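About Us

Hi, I'm Derek Haworth, and Mottram is my shop. I fix and rebuild desktop computers for people who'd like to keep the one they've got – which is most of the folks I meet!

I started out at Prirnov, a much bigger outfit, where I answered phones and told callers their machines were too old to bother with. I didn't love that. So one February I rented a former shoe store on the Luleven side of town (775 square feet, terrible carpet) and put a sign in the window. The carpet is gone now. The sign is still a little crooked. 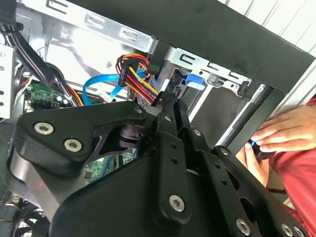
Inside a desktop case

These days I do repairs, upgrades, file rescues and the occasional house call if you can't face unplugging everything. I'll quote you a price before I pick up a screwdriver, and if a fix costs more than the computer is worth, I'll tell you so and help you move your photos over.

I also run a beginners' class on Saturday mornings. You bring an old desktop, we take it apart, and then we put it back together (bring a snack, it runs long). My classes at the Grurkimden library got so full that I moved them into the shop.

Parking is in back, off the alley. Come in with your tower, your cables and whatever the error message said – even half of it helps.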